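4 留言簿中的停留与改道

4.1 材料来源

Wuka步道起于Colik镇的旧渡口，沿河谷上行，翻过Yen垭口后进入林区，终点在Ivach村。全线设有22座留宿小屋，每座小屋的门厅里都放着一本留言簿，供过夜者和路过者自由书写。本节使用的材料以这些留言簿为主，访谈为辅。留言簿由步道管理处每年秋季收回，封面上写明小屋名称和启用月份，之后存放在Colik镇的游客中心。我们在七月到游客中心翻拍，逐条录入，共得到有效留言2358条。只有签名而无其他文字的条目没有计入，儿童的涂画也没有计入，但涂画旁边由成年人补写的说明计入。

留言使用的语言相当杂。录入时保留原文，由两名编码员先各自译出大意，再对照讨论。Loretta Pennington负责南段的小屋，Jade Chisholm负责北段，Yen垭口两侧的小屋由二人分别录入一遍，用来核对编码是否一致。两份录入稿的分歧主要出在地名上。步行者常用自己起的名字称呼沿途的岔口和水源，例如有人把垭口下方的平台叫作“晒袜子的地方”，后来的人又沿用了这个叫法，但所指的位置往下挪了一段。凡是无法确定位置的地名，一律标为“不明”，不作推测。

访谈对象共13人，都是在Ivach村走完全程后当场邀请的。访谈在村口的邮局旁边进行，多数安排在下午，因为早班车走后村里很少有步行者。访谈没有固定的问题顺序，我们只请对方从出发那天讲起，讲到想停的地方为止。有三位受访者带着自己的行程本，愿意边翻边讲，这三份记录比其余的长得多。

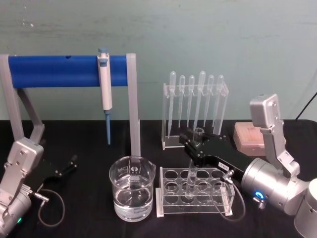 图3 支架上的移液器与烧杯

4.2 编码方式

每条留言按三个问题编码：书写者原计划在此停留多久，实际停留多久，以及是否提到之后改走别的路线。三项中能从文字里直接读出的才填写，读不出的留空。留空的比例很高，原因也简单，多数人写留言簿时并不交代行程，只写天气、脚上的水泡和炉子好不好烧。这类条目在停留时长的分析中用处不大，但在讨论小屋之间的口碑传递时仍然使用。

“停留”在本文中指在同一座小屋连续度过一夜以上，或在白天停下超过半天。后一种情形在留言中不难辨认，书写者往往会写明自己是上午到的，本想喝完茶就走，结果到傍晚还坐在门口。“改道”指离开主线走支线、提前下山乘车，或者折返。折返在步道上并不少见，但愿意在留言簿上写出来的人少，写的人又多半写在折返后经过的第一座小屋，而不写在作出决定的那座。编码时以作出决定的地点为准，决定地点不明的，以书写地点代替并加注。

同一个人在不同小屋留下的文字，凡是签名和笔迹都能对上的，我们把它们连成一条行程。连成的行程大多很短，只覆盖相邻的两三座小屋。少数人几乎逢屋必写，这些人的文字在材料中所占分量偏大，读者在看后面的引文时应当留意这一点。我们没有对此作加权处理，只在引用时注明该条是否来自连续行程。

有一类条目让编码员争论了较长时间，就是写给后来者的建议。“前面的桥还没修好，走左边”，这样的句子既可以看作书写者自己改道的记录，也可以看作听来的消息。最后的做法是，只有当句中出现“我”“我们”或相当的字眼时才记为改道，其余归入“转告”。这一归类偏于保守，改道的实际数目应当比表中所列的高。

4.3 停留延长的地点

延长停留的条目集中在两处。一处是Yen垭口南侧的小屋，另一处是进入林区后的第一座小屋。前者容易理解，垭口多风，午后常起雾，许多人在这里等天气。留言中有人连写了三天，第一天写明早出发，第二天写明早出发，第三天只写了一个“雾”字，下面画了一条线。与此相近的条目还有不少，语气从耐心到恼火都有，也有人借机把小屋里能读的旧杂志全读了一遍，并在留言簿上列出了其中缺页的几本。

林区第一座小屋的情况不同。它离垭口不远，路也平，按行程手册的安排只用来吃午饭。但在留言中，打算只吃午饭而最终过夜的人很多。书写者给出的理由各式各样，提到最多的是下坡之后膝盖疼，其次是屋后的溪水可以洗衣服，再次是遇到了前几天走散的同伴。访谈中也有类似的说法。一位受访者回忆，她在这座小屋住下时天还很亮，后面进来的人看见已经有人铺好睡袋，也就跟着铺开了。她认为自己如果到的时候屋里是空的，多半会继续往前走。

这一点与以往按地形和里程解释停留的做法有出入。从里程上看，这座小屋前后的间距都不大，没有必须留宿的理由。从留言看，屋里有没有人、那些人是否已经安顿下来，对后到者的影响相当明显。我们没有小屋每日的入住记录，无法进一步检验，只能指出留言中凡提到“屋里已经有人”的，延长停留的情形较多。

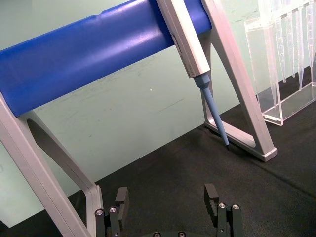
图4 移液器支架的蓝色横杆与两侧支脚

4.4 改道与支线

主线在Yen垭口以北分出两条支线。东支线沿山脊走，路程较长，全程约32公里，中间没有小屋，需要露营。西支线下到谷底的公路，有班车可回Colik镇。行程手册把东支线列为可选路段，对西支线只在附录中提到一句，称其供紧急情况使用。

留言中的改道以西支线为多。走西支线的人里，只有少数写到受伤或生病，更常见的理由是假期不够、鞋坏了，或者同伴先走了。有人写得很直接：“看见公路，就不想再看见树了。”也有人先下到公路，在班车站旁的店里住了一夜，第二天又原路爬回来继续走。这种去而复返的行程在手册中没有对应的说法，步行者之间倒有一个通行的叫法，称为“下去买面包”。我们起初以为这是某一群人的玩笑，后来在不同月份、不同语言的留言里都见到了，才单独设了一个编码。

选择东支线的人写得普遍较长，而且多写在支线终点后的小屋。内容以风和露营地为主，几乎都提到缺水。其中几条彼此矛盾，一条说山脊中段的泉眼有水，另一条写于同一个月，说完全干涸。泉眼出水可能随天气变化，也可能两人说的并非同一处。管理处的工作人员告诉我们，山脊上至少有两处地方被人叫作泉眼，地图上只标了一处。

支线的选择与结伴方式有关。独行者走西支线的较多，两人同行的走东支线的较多，三人以上的队伍大多留在主线上。队伍一大，改道需要商量，留言里能看到商量的痕迹。有一队人在同一页上写了四段话，前两段主张走山脊，第三段反对，第四段字迹最小，只说饭做好了。他们后来走的是主线，这一点从下一座小屋的签名可以确认。

受访者谈到改道时，往往比留言里说得更犹豫。留言是决定之后写的，语气已经定下来；访谈中则会讲到在岔口坐了多久、来回看了几遍地图。有两位受访者在岔口遇见了对方，一位想下山，一位想上山脊，聊过之后各自改了主意。两人的讲述在时间上对得上，但都认为是自己说服了对方。 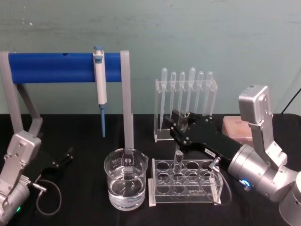 旅游与户外游憩研究室 步道使用组

4.5 留言之间的相互影响

留言簿是公开的，后到者在动笔之前大多会先翻看前面的几页。在可以辨认的条目中，直接回应前人文字的做法很常见，形式包括画箭头、加括号、在原句旁边写“同意”或“并没有”。垭口南侧小屋有一页，最上面的一条抱怨烟囱倒烟，下面陆续有人补充了开哪扇窗、先烧哪种木柴，最后一条说烟囱已经通过了。整页都在谈这件事，书写时间前后跨了将近一季。

这种回应也会越过小屋。南行者与北行者在途中交错，把前方留言簿上的内容口头带给对方，对方到了下一座小屋又写下来。前文提到的“晒袜子的地方”，很可能就是这样往下移的。一个名字经过几次转述，位置略有偏差，而写下来的人并不知道有偏差，后来的人又照着写下来的位置去找。我们把几种常见地名在各小屋出现的情况作了对照，凡是靠近垭口的，指向比较一致；离垭口越远，说法越多。

步道管理处也会在留言簿里写字，通常是关于桥梁和水源的通知，用红笔。步行者对红笔通知的反应并不一致。有人照办，有人在旁边写上自己看到的实际情况。林区一座小屋的红笔通知说木桥封闭，下面接连有五人写明桥可以走，第六人写自己绕了远路，语气不太高兴。管理处的工作人员收回留言簿时看到了这一页，次年改为在通知后面注明检查的月份。

4.6 材料的限度

留言簿只能反映愿意写字的人。当天往返的本地居民很少进小屋，更少留言，他们如何使用这条步道，本文没有涉及。天气恶劣时留言较多，天气晴好时大家急着赶路，写得少而短，这会使等待和滞留显得比实际更普遍。另外，有两座小屋的留言簿受过潮，部分页面粘连，揭开后字迹已无法辨认，这些页面没有录入。

访谈的限度在于地点。我们只在Ivach村邀请受访者，中途下山而没有回来的人自然不在其中。Chisholm曾在西支线的班车站试访过一次，等车的人多半疲倦，谈话都很短，没有形成可用的记录。若要了解提前结束行程的人，较可行的办法是在Colik镇的旅店进行，他们下山后大多会在那里住一晚再离开。

引文的翻译由两名编码员共同定稿，原文拼写错误未作更正。留言中的签名一律略去，受访者按访谈先后编号，不使用姓名。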